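Search reviews...

Zondano Table Coating, 500 ml can

I bought this coating for an old table in my room. It promises a dark matte surface after one night. I put two thin layers and waited 16 hours between them, as the paper inside says.

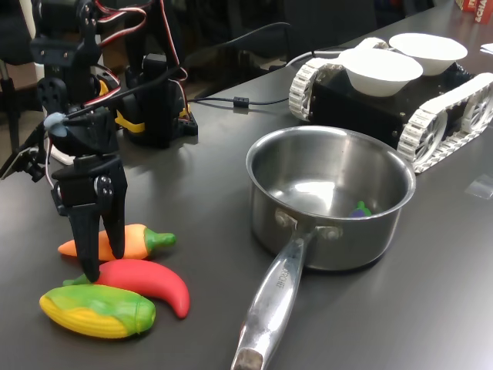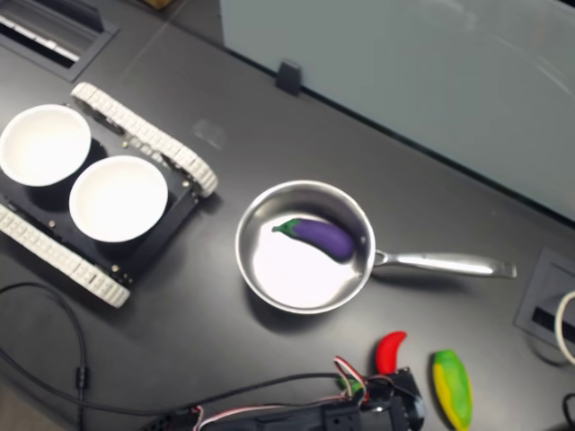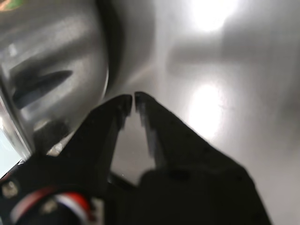
The smell stayed for two days, so open the window. My table is now dark gray, near to the tabletop under the toy carrot and the red chili pepper, but with less shine. Hot cups leave no mark until now — I use a Perkach cloth for cleaning. The lid is bad and closes only with a hammer. For 30 dollars I would buy it again, in the smaller can.

Contact | © Clekasus Reviews | Back to top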